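Moving the office out of the spare room

We finally gave the spare room back to guests. I had been working in there since we bought the house in Plinovville, and with my sister coming in April it seemed like the time to rent a desk somewhere else.

I looked at two places. The first was over the Woremetti bakery and smelled great, but the stairs were steep and the only outlet was behind a radiator. The second was a shared office on Zamudio Street, 11 minutes by bike. I took that one.

Packing took most of a Sunday. I had 30 boxes saved up and used nearly all of them, mostly for paper. I keep tax records longer than I need to. Consuelo Espinoza, who did my books for years, told me to scan everything and shred it, so I started. My scanner counter read 1,004 pages when I quit, and there is still a box left.

Demyd Zhuravel lent me his van and helped carry the desk down. We had to take the legs off. One bolt was stripped and we lost most of an hour to it.

The rent is month to month, which I wanted. Heat and internet are included, parking is not. Phone calls go in the hallway, and people do stick to that. 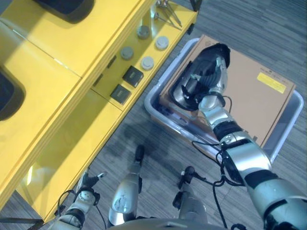 I've been going in four days a week so far. I get more done before lunch than I used to, and I stop at five - at home I never really stopped. The bike ride is fine except for the hill by the school.

I still need a lamp and a better chair. If anyone local has a used chair to sell, send me a note.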